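Traketti Publishing Tools: Support
Ticket: Epigraph attributions dropped in essay collection export
Product: Manero (essay and anthology layout)
Component: Quotation handling
Opened: February 2024
Status: Resolved, workaround in place
Priority: Normal

Reported problem

Customer is preparing a volume of essays on the moral virtues, 45 chapters in all. Each chapter opens with an epigraph followed by the name of its source. In the web edition the epigraph shows correctly but the attribution is missing. Print output is correct. The customer first noticed this in the chapter on temperance and then found the same fault in the chapters on courage and patience.

Steps to reproduce

Open the collection in Manero.
Choose Export, then Web Edition, with the Nunel theme.
Open any chapter whose epigraph ends in a dash and a name.
The quotation appears. The line after the dash does not.

Initial checks

Source files are intact. The attribution is present in the chapter text and in the index of quoted authors. Switching from Nunel to the Barua theme restores the missing line, but Barua sets the epigraph in the body face and the customer does not want this. Clearing the export cache made no difference.

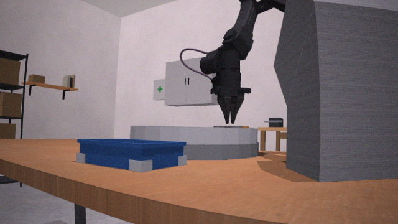 2 min read

Further investigation

The export log lists 68 quotation blocks, and 844 footnotes, which are unaffected. In the failing blocks the dash before the name is an en dash with a space on each side. Nunel treats this sequence as the start of a subtitle and moves the text after it into the subtitle field. The chapter template has no subtitle field, so the text is discarded without a warning.

Blocks with an em dash and no leading space export correctly. The chapter on justice was typed this way by a different contributor and has never shown the fault.

A second fault was found during testing. Where the epigraph is itself a dialogue, as in the chapter on friendship, the speaker's name is also lost. Same cause.

Workaround

In Collection Settings, open Quotations and set Attribution Source to Field. Run Split Attributions once. Check the result by hand in chapters where a dash is part of the quoted sentence, as the tool splits at the last dash it finds. Export again.

Customer response

Workaround applied. All attributions now appear. Two epigraphs were split in the wrong place and have been corrected manually. Customer asks that discarded text be reported in the export log.

Action

Logging request passed to development. Change to dash handling in Nunel planned for the June release. Ticket to be linked to the release note when published.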